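Common questions – home medicines packing and delivery

Cemano Pharmacy Group, Broltbridge and Nevero stores

What is the packing service?
We sort your regular tablets into a weekly pack. Four times a day, seven days, each blister labelled. You push out the one you need. Done from your current scripts, checked by a pharmacist before it leaves the shop.

Who is it for?
Anyone on five or more regular medicines. Also people just home from hospital, people whose doses change a lot, carers looking after someone else's tablets. You don't need a referral. A note from your doctor helps but we can ring them ourselves.

What does it cost?
Packing is a weekly fee, charged monthly. Concession card holders pay the lower rate. Your usual script charges are on top. Ask at the counter for the current price sheet, it changed in March and the old one is still floating about in some of the brochures. Ignore the green brochure.

How do I sign up?
Come in with all your scripts and everything you take at home. Everything – vitamins, puffers, eye drops, the fish oil. Takes half an hour or so. If you can't get in, a family member can come with a signed form. Form's at the counter or we can post it.

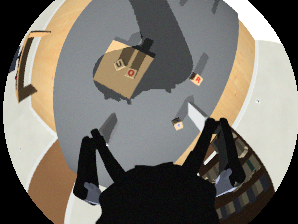 Bring the boxes even if they're empty or out of date. We need the strengths off the label, and old ones can go in the returns bin while you're here.

How much notice do you need for a dose change?
72 hours if you can. Urgent changes (warfarin, anything after a hospital stay) same day, ring before 11 am. Please don't take tablets out of a pack yourself and please don't tape it back up. Bring the whole thing in and we'll redo it.

Can everything go in a pack?
No. Not these:
Liquids, creams, puffers, patches
Tablets that dissolve or soften in air
Anything you only take when you need it, e.g. pain relief
Some of the once-a-week ones, depends, ask us
We'll send those along seperately in their own labelled box, with a line on the pack to remind you.

Do you deliver?
Yes. Broltbridge, Nevero and out along the Bañez road as far as the primary school. Weekday afternoons, between 1 and 5 pm. Free if you're on the packing service. Otherwise small charge.
Someone has to be home to sign. We don't leave medicines in letterboxes or on the step, not even if you ask nicely. If no one answers we ring once, then it goes back to the shop.

What if I live past the school?
We're working on it. For now there's pick-up from the Bañez general store, mornings only, bring ID. Fridge items can't go to the store.

Is it safe to have a pack and the original boxes in the house?
Better not. This is the most common mix-up we see – somebody takes the pack and then takes the same tablet from the old box as well. Let us hold the spares.

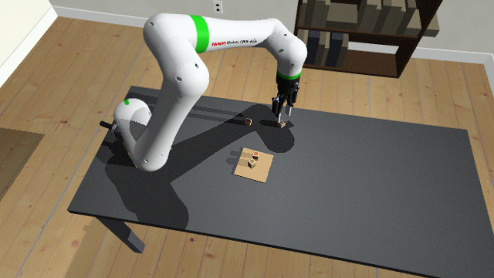
Genalyn Macaraeg: Can I just add to this one, I look after my dad's tablets and he had three lots of the same blood pressure pill in the kitchen drawer under different brand names. We didn't realise they were the same thing until the sign-up chat. Might be worth saying that brand names trip people up.

Thanks Genalyn, fair point. So: same medicine can come under several brand names. Look for the active ingredient, it should be on the label under or next to the brand. Not sure? Ring and read it out to us.

What's a medicines review and is it the same thing?
Different thing. A review is a sit-down with the pharmacist, 40 minutes or so, going through what each medicine is for, side effects, whether anything clashes. We write it up and send it to your doctor with your OK. You can have a review without the packing and the other way round. We do suggest a review once a year if you're on packing.

Can the review be done at home?
Yes, needs a doctor's referral for that one. Wait is two to three weeks at the moment.

Who sees my information?
Pharmacy staff, your doctor, and whoever you name on the form. That's it. If you want your daughter to be able to ring up about your tablets she has to be on the form. We get grumbled at over this every week, sorry, can't change it.

I'm going away. What do I do?
Tell us a week ahead. We can pack up to four weeks at once for most medicines. Overseas trips, ask for the travel letter too. Keep packs in your carry-on, out of the heat, not in the glovebox.

I missed a dose. Should I double up?
No. Leave it in the pack and ring us, or your doctor if we're closed. Some medicines it doesn't matter much, some it does. If you feel unwell don't wait for a call back, get help.

How many people use the service?
1122 across both stores at last count, up from 800 when Nevero opened. Which is why mornings are busy at the moment. Afternoons are quieter for sign-ups.

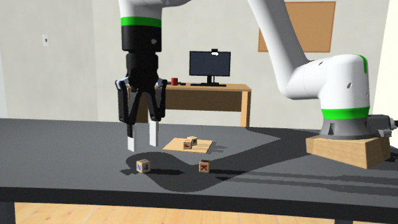 Robot gripper above lettered cubes on a gray table.

Can I stop whenever I like?
Yes. Tell us by the middle of the week and we won't pack the next one. No exit fee. We'll hand back your scripts and any unopened stock thats yours.

What do I do with used packs?
Peel the foil off, plastic goes in the tub by the door. Tear off your name label first. Unused tablets – returns bin, never down the sink or toilet.

Who do I talk to if something's wrong with my pack?
Qusai Boutros, pharmacist in charge, or whoever is on duty. Don't take anything from the pack till you've spoken to one of us. Ring the store on your label and ask for extension 1183. After hours there's a message line, checked at 8 am.

Do you do packs for pets?
No.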